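The Lease on Number 934

The computers at Flenport Shipping Supplies were leased, and the lease ran out in November. Ivar Kvam had known this since the spring. He had written it on a sticky note and put the note on the side of his monitor, where it had gone pale.

There were two of them in the office, him and Mrs Nechyporuk, and one small grey computer each. His was asset number 555. Hers was 934. The numbers came from the leasing firm, Fenley, who had so many machines out across the county that a three-figure number was thought to be old.

"They want to know if we're renewing, returning or buying," he said.

"What does buying cost?"

"They won't say until we tell them we're not renewing."

She went to make the tea. The kitchen was at the end of the corridor and they shared it with the Prandon office.

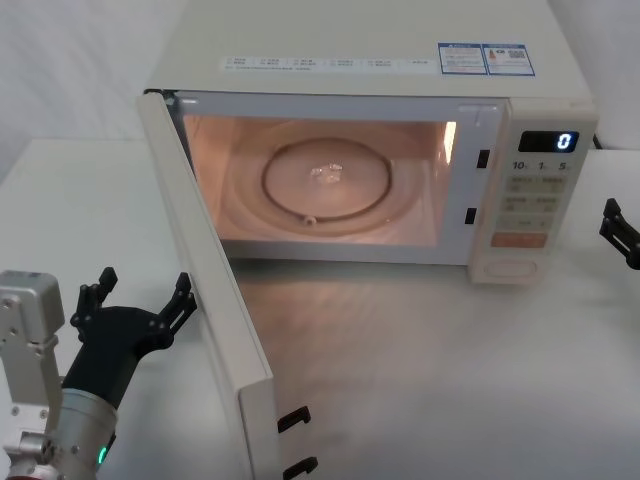 The microwave with its door open.

Ivar read the agreement again while she was out. It ran to two sides. Under clause two the machines had to go back in the state they had come in, with all data removed. He looked across at 934. Mrs Nechyporuk had run the stock list on it for as long as he had worked there. She had learnt Linux for it, from a library book, when the old manager decided he was not going to pay for Windows. She had written little programs that nobody else could read. One of them printed the delivery notes. Another played a short tune when an order came in from Norway.

"If it goes back, what happens to your programs?" he asked, when she had put the mugs down.

"I copy them."

"And they'd work on a new one?"

"Most of them." She thought about it. "Not the tune. That needs the old sound card."

He turned to his screen and opened the message from Fenley. It gave him a box to tick for each machine. He ticked "return" for 555, which was slow and had a fan that whined. For 934 he ticked nothing, and wrote in the space underneath that they would like a price, please, and that they were not in a hurry.

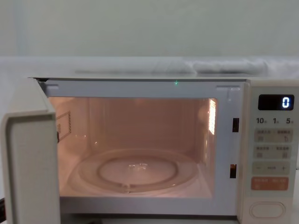 The answer came before they locked up. A man at Fenley had looked up 934 and found that it was worth less than the van it would take to collect it. They could have it for the price of one more month. He asked whether they wanted the cable as well.

Ivar read this out. Mrs Nechyporuk nodded and carried on with the stock list.

"Tell him yes to the cable," she said.

He typed it and sent it. Then he peeled the sticky note off his monitor and dropped it in the bin. A little later an order came in from Bergen, and the tune played, and she got up to see to the printer.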